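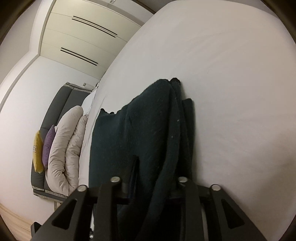

**Workshop notebook — hand-held gripper, unit 5**
21 May 2025
Subject: jaw failing to reopen fully during cloth work; pinch hazard at the crossbar

Entry opened after the second stoppage on the bedding task. The unit was withdrawn from use at that point and tagged. It is not to be taken out again until the items at the end of this entry have been signed off in the margin.

**Condition at stoppage**

The operator was folding the dark green cloth on the bed, with the white sheet left in place under it. The jaws closed normally on the first grasp. On release, the right jaw returned to its open position and the left jaw stopped short. A second squeeze of the trigger closed both jaws, but the left again failed to open all the way. The operator put the unit down on the bench and freed the jaw by hand. No injury occurred.

The recording software (Pelex) did not raise a warning. The jaw width value in the log stays within its permitted range for the whole session, and the fault can be seen only as a release curve that flattens early. The session was accepted by the automatic check and had already been copied to the Drimow store. It has been moved to the hold folder and should stay there until the width values have been reviewed. Please do not delete it; it is the best record of the fault at present.

**Bench inspection**

The power lead was removed before the covers were opened. Findings, in the order made:

- Outer plates straight. No cracks at the corners of the triangular cut-outs.
- Crossbar seated and tight.
- Bolt at the top of the left jaw could be turned with the fingers. The threadlocker had broken down to a white powder.
- Fibers wound around the left pivot, under the bolt head, packed firmly enough that they had to be cut out with a blade. Most were dark green, with a smaller amount of pale lint beneath, presumably from earlier work.
- Return spring on the left side intact, and equal in length to the right when removed and laid beside it.
- Right pivot carried a little loose fluff and moved freely.

With the fibers removed and the bolt still loose, the left jaw opened fully but rocked from side to side. With the bolt tightened and the fibers left out, it opened fully and did not rock. A short length of the removed material was then wound back onto the pivot and the bolt left loose. The jaw stopped short in the same place as before. The fault has therefore been reproduced on the bench, and the spring is no longer under suspicion.

**Probable cause**

The loose bolt allowed a gap to open between the bolt head and the plate. Fleece and similar cloth shed into the gap, and each closing of the jaw drew the fibers further in. It is not known when the bolt began to loosen. The unit was last serviced in September, and the service sheet records the bolts as checked without giving a torque figure. The blank form has a space for the figure, and it should be filled in.

The cleaning routine also needs attention. It calls for the finger surfaces to be wiped after each session and says nothing of the pivots. The operators followed the routine as written.

**Safety matter**

The stuck jaw is a nuisance to the data. The manner in which it was cleared is of more concern. The natural way to free it is to push a finger between the inner plate and the jaw, just below the crossbar, and this is what was done. When the obstruction gives way, the spring drives the jaw across that same space. On the bench a wooden dowel placed there was marked by the plate edge on the first attempt and pinched hard enough on the second that it had to be pulled free.

The following applies with immediate effect to all units in the room, including the two Mollah spares:

1. A jaw that does not open is to be left alone. Set the unit down, disconnect it, and bring it to the bench.
2. The jaw is freed only with the spring unhooked.
3. No finger goes inside the plates while the spring is under load, whether or not power is connected.

The short instruction card kept with each unit tells the operator to "clear any obstruction and continue." That line is to be struck out by hand today and the card reprinted.

**Repair**

Both pivots cleaned and inspected. All four bolts along the top removed, old threadlocker cleaned off, fresh threadlocker applied, bolts refitted. Felt washers were considered for the pivots and set aside, as they would themselves shed. A thin plastic washer from the Noleo kit fits under the bolt head and closes most of the gap. One has been fitted on each side for trial.

After curing, the unit was cycled 200 times on a scrap of fleece. The left jaw opened fully each time. A few fibers had gathered on the outside of the washer and brushed away easily; none were found beneath it. The trial says little about long use, and the washer may wear thin where the plate edge rubs it. To be looked at again after 11 sessions.

**Open items**

- Width values in the held session: compare with the hand measurement at full release and decide whether any of it can be kept.
- Earlier fleece and towel sessions from this unit: look for the same early flattening. The release curve is easy to pick out once seen.
- Pelex: request a check on full opening as well as on range.
- Remaining units: test every top bolt by hand before next issue and write the result on the service sheet.
- Cleaning routine: add the pivots. Soft brush only — compressed air pushed the lint further in when tried on the right side.
- Instruction card: reprint with the three rules above.

Unit 5 remains tagged. Removed fibers and the old left bolt are in a labeled bag in the top drawer of the bench.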